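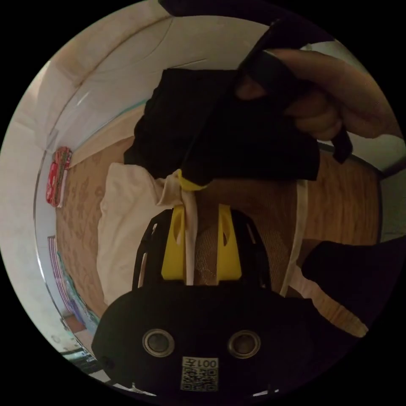 ## Folding notes, cream piece and the dark one

Jun 16, 2022

I promised Ekaette Isah I would write up the folding work properly this time, as my last entry was half a page of grumbling and a tea ring, so I'm sitting down with a cup and doing it while it's all fresh.

We had the cream cloth and the black garment out together. I like working those two side by side, partly for the colour and partly because they behave so differently under your hands. The black one is forgiving. You put it down and it stays more or less where you left it, bless it. The cream one gathers and twists the minute you lift it from anywhere but an edge, and then a long strip hangs off the lifted bit and you're stuck deciding whether to shake the lot out or chase the strip. I have always been a chaser. Chiamaka Akpan is a shaker, and I have to admit her pile looked better than mine in December, when we did the whole Morelli bundle between us.

What I'd like us all to try:

- Find a hem before lifting anything. Follow it along to a corner, even if that takes a while.
- Lift low. A high lift feels efficient and makes more creases.
- Lay the far side down first, then draw the near side back towards yourself.
- Smooth from the middle outwards, with a flat palm if you have one free.
- Leave the small folds until the big ones are out. (I still can't do this. I see a little pucker and off I go.)

### On working over a bed

I know Efe Onyeka would rather we did everything on the long table, and for trousers I agree. For soft, light things I've come around to the bed with the mat on it, mostly for the favour it does my back. The woven surface seems to me to have a bit of grip, so a corner stays put while you go looking for its partner. The trouble is the side of the bed. Anything you let wander over it drags the rest along, and I've lost a nearly finished fold that way more than once.

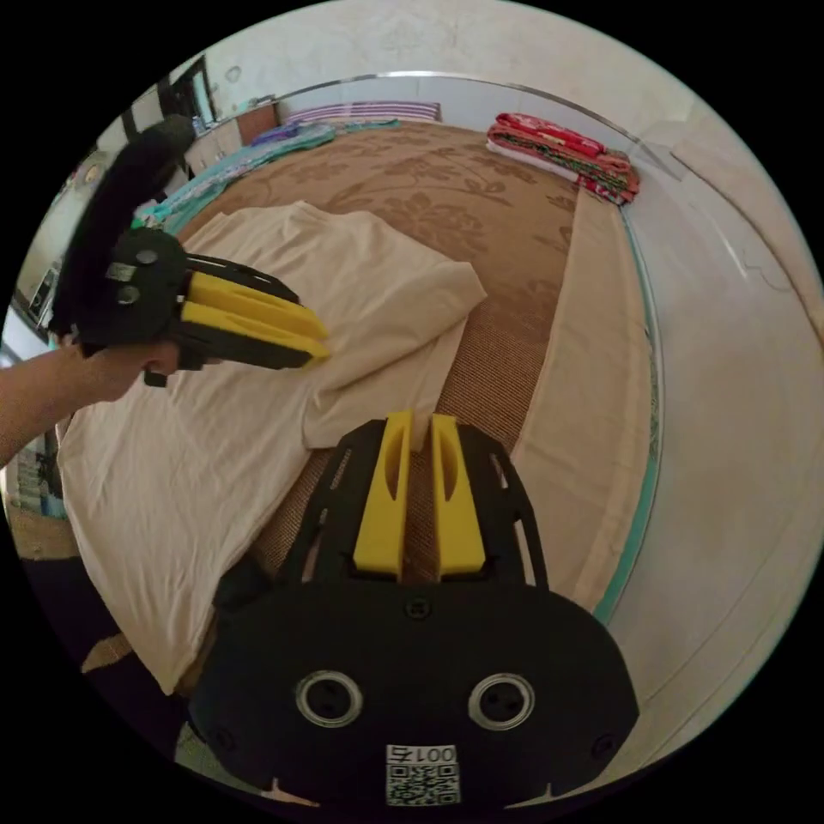

So my habit now is to gather everything in towards the centre before I start, even if it makes a rumpled heap for a moment, and open it out again from there. It feels like going backwards. Oluwaseun Adebisi timed me both ways on the Plellovico set a while back and got 141 seconds letting it lie and 136 gathering first, which is hardly a triumph, but I was a good deal less cross at the end of the second one.

Still to do: ask Ekaette Dauda whether the Fimlow pieces are to be folded in halves or thirds, and find out who has the good folding board. Also put the mat away flat, please, and never rolled. It took 9 days under books to come right last time.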